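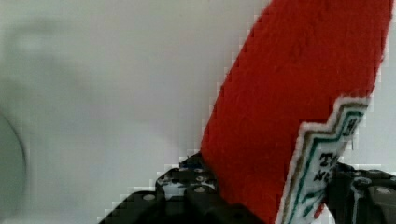 Oratile Msimang asked at the first review why a report on a pick-and-place cell spends most of its length on fasteners, cables and table marks. Every missed grasp we logged in May was traced to one of those, and none to the program.

The cell is the kitchen bench in the Turside lab. It has one arm, a two-finger gripper, a wrist camera and a white table set with toy food, dishes and a toaster oven. We took it over from the previous group with no maintenance record. The aim of the project was to bring the cell to a known condition, write down how to keep it there, and measure whether the condition held over a month of use by other students.

1. Condition at handover

The gripper opened and closed on command but the fingers did not meet evenly. With the jaws shut on a strip of paper, the paper could be pulled out at the tip and not at the base. Two mounting screws on one finger had backed out by less than a turn. No thread locker had been used.

The wrist camera gave a usable picture, but its bracket could be moved by hand. The calibration file on the control computer predated the bracket, so any offset between camera and fingers had been taken up by people nudging their taught points.

The cable to the gripper had too much slack at the wrist. In some poses a loop hung forward far enough to reach the upper finger. Twice during our first week it lay across an object at the moment of closing, and the grasp was lost.

The table layout was not recorded anywhere. Each group put the large plate, the bowls and the oven where they remembered them. 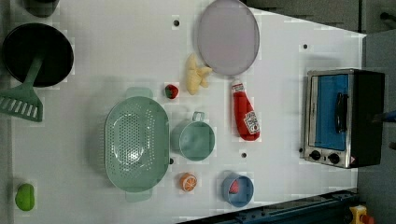 2. Table and fixed items

The holes in the tabletop were used as references. Distances to the plate and the oven were measured from the nearest hole with a steel rule and entered in a layout sheet, and the oven was squared to the table before any point was taught. Small items such as the fruit are placed by eye. They are found by the camera, and their exact position does not matter as long as a finger's width is left around each one.

The oven was harder. It is light enough to slide when the door handle is pulled off axis. We put rubber pads under the feet, which cured most of it, and we check it against the sheet at the start of each session.

3. Gripper and cable

The fingers were removed, the mating faces wiped with alcohol, and the screws refitted with medium thread locker. We tightened them in turn, a little at a time, with the jaws closed on a flat gauge so that the fingers seated parallel. Primo Gatti made the gauge from a piece of ground bar. The paper strip test was then repeated at tip, middle and base, and the pull felt the same at all three.

The cable was rerouted with the wrist turned to each end of its travel in order to find the shortest length that never went tight. Our first attempt was too short and pulled on the connector when the arm reached across toward the plate.

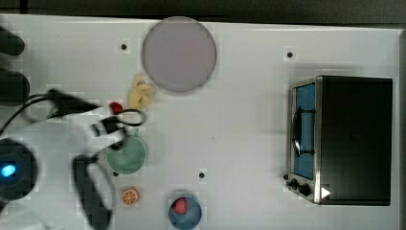 The second attempt left more length at the wrist and took it up farther back along the arm with hook-and-loop straps. Plastic ties were tried and rejected. They hold well, but they have to be cut off each time the gripper comes down, and one cut went into the cable jacket.

4. Camera

The bracket screws were replaced with longer ones and spring washers. Calibration was done with the printed board supplied with the Kioko software, 30 poses, with the room lights on and the blinds down. We repeated it the next morning. The two results differed by less than the camera can resolve at table height.

5. Trial

The cell was used normally and every attempted grasp was logged, 219 in total. The finger screws were checked against paint marks after every 50. Misses were sorted by cause. The only repeat cause after the cable work was an object placed too near the edge of the table, where the lower finger meets the surface at a poor angle.

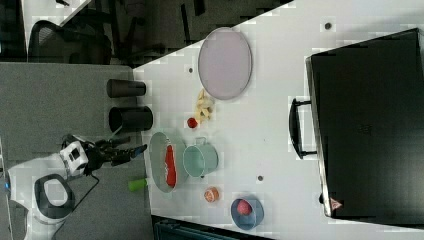 6. Routine for the next group

Before power on: check the paint marks, push on the camera bracket, look at the cable straps.
After power on: jog the wrist to both ends of travel and watch the connector.
Before the first run: compare the oven and plate with the layout sheet, then do the paper strip test.
At the end of the day: open the jaws, park the arm, write the grasp count in the book.

If the strip test fails, do not correct for it in the program. Take the fingers off and reseat them as in section 3. The gauge is in the top drawer with the spare washers.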